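Wie ein Roboter aus Beispielen lernt

Edutano Wissen, Reihe Technik, ab 9 Jahren

Ein Roboter in einer Fabrik macht oft den ganzen Tag dieselbe Bewegung. Er nimmt ein Blech an einer festen Stelle auf und legt es an einer anderen festen Stelle ab. Dafür braucht er ein Programm, in dem jede Position genau festgelegt ist. Das Blech muss immer am gleichen Ort liegen. Liegt es schief, greift der Roboter daneben.

Schwieriger wird es bei einer Kiste mit gemischten Sachen. Darin liegt eine Schüssel vielleicht verkehrt herum, und ein Spielzeug lehnt daran. Beim nächsten Mal ist alles anders verteilt. Für jede mögliche Lage eine eigene Anweisung zu schreiben, würde viel zu lange dauern. Deshalb verwendet man ein lernendes System. Das ist ein Computerprogramm, das aus vielen Beispielen selbst Regeln ableitet.

Was ist ein Beispiel?

Ein Beispiel besteht hier aus mehreren Teilen, die zusammengehören:

Ein Kamerabild. Es zeigt, wie die Gegenstände vor dem Griff liegen.
Die Bewegung des Arms. Gespeichert wird, wohin er fährt und in welchem Winkel der Greifer steht.
Das Ergebnis. Es lautet entweder „gegriffen“ oder „nicht gegriffen“.

Fehlt einer dieser Teile, ist das Beispiel unbrauchbar. Ein Bild ohne Ergebnis verrät dem Programm nicht, ob der Griff gut war.

Wie wird gesammelt?

Im Projekt Bisevia läuft das Sammeln in Durchgängen ab. Zu Beginn legt ein Mensch Gegenstände in die Kiste. Danach nimmt die Kamera ein Bild auf. Der Arm fährt zu einer Stelle, senkt den Greifer ab und schließt ihn. Dann hebt er ihn wieder an. Ein Sensor im Greifer misst, ob sich etwas zwischen den Fingern befindet. Der Computer speichert alles und beginnt von vorn.

Nach 20 Griffen werden die Gegenstände neu verteilt. Sonst würde das Programm nur eine einzige Anordnung kennenlernen. Das wäre so, als würdest du für einen Rechentest immer nur dieselbe Aufgabe üben.

Am Anfang sucht sich der Arm die Stellen fast zufällig aus. Viele Griffe gehen daneben. Diese Fehlgriffe werden nicht gelöscht. Das Programm muss auch erfahren, was nicht klappt. Aus der ersten Sammlung von Bisevia stammen 1.047 Beispiele. In dieser Sammlung kommen 61 verschiedene Gegenstände vor.

Warum so verschiedene Sachen?

Jede Form stellt den Greifer vor eine andere Aufgabe. Einen Becher kann er am Rand fassen. Eine umgedrehte Schüssel ist oben rund und bietet wenig Halt. Bei einer Bürste ist der Griff schmal, der Kopf dagegen breit. Eine Spielfigur hat Zacken und Spitzen, und je nach Lage passt der Greifer gut oder schlecht heran.

Auch die Farbe und der Glanz spielen eine Rolle. Glatte Flächen spiegeln das Licht. Auf dem Kamerabild entstehen dann helle Flecken, die nicht zum Gegenstand gehören. Dunkle Sachen heben sich von einem dunklen Boden schlecht ab. Auch solche Fälle gehören in die Sammlung.

Was macht das Programm mit den Beispielen?

Es vergleicht Bilder und Ergebnisse. Zuerst rät es, ob ein bestimmter Griff gelingt. Dann wird die Antwort mit dem gespeicherten Ergebnis verglichen. War sie falsch, werden viele Zahlen im Programm ein kleines Stück verändert. Diesen Vorgang nennt man Training.

Einen Teil der Beispiele bekommt das Programm im Training nicht zu sehen. Damit wird später geprüft, ob es auch bei unbekannten Bildern richtig liegt. Man teilt die Sammlung also in 2 Gruppen: Trainingsdaten und Testdaten.

Kleines Wörterbuch

Greifer: das Werkzeug am Ende des Roboterarms, mit dem er etwas festhält.
Gelenk: die Stelle, an der sich zwei Teile des Arms gegeneinander drehen.
Sensor: ein Bauteil, das etwas misst, zum Beispiel Druck oder Abstand.
Daten: gespeicherte Informationen, etwa Bilder, Zahlen oder Messwerte.

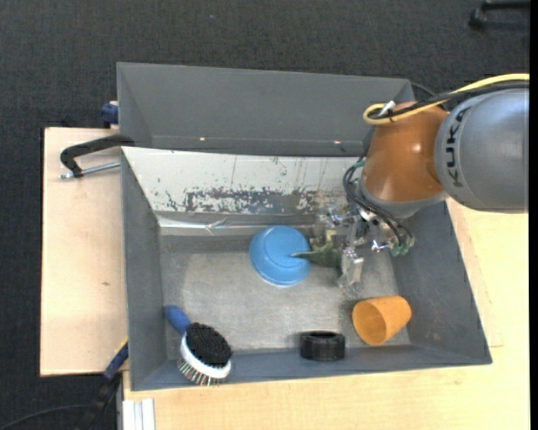
Roboterarm über einer grauen Metallkiste. Der Greifer befindet sich neben einer grünen Spielfigur und einer blauen Schüssel.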